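Our house rules for handheld grippers at Clutham now run to 14 lines, up from the 10 I swore were final. Rule one: markers face out, sleeves stay clear of them. Rule two is rule one again, for me. 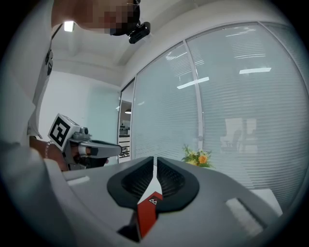 Maricruz reckons any rule that needs a second reading belongs in the bin, and that mine need three. Fair — I've cut the one on posture.

She did let me keep "one object per take, nothing else moves". The flowers stay put. So does everyone's coffee, in theory.

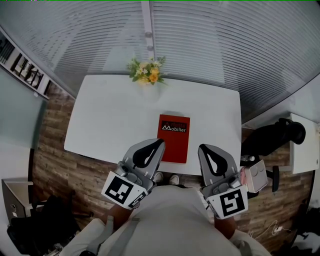
Both grippers at the red booklet, Saturday

Rule nine is still in dispute.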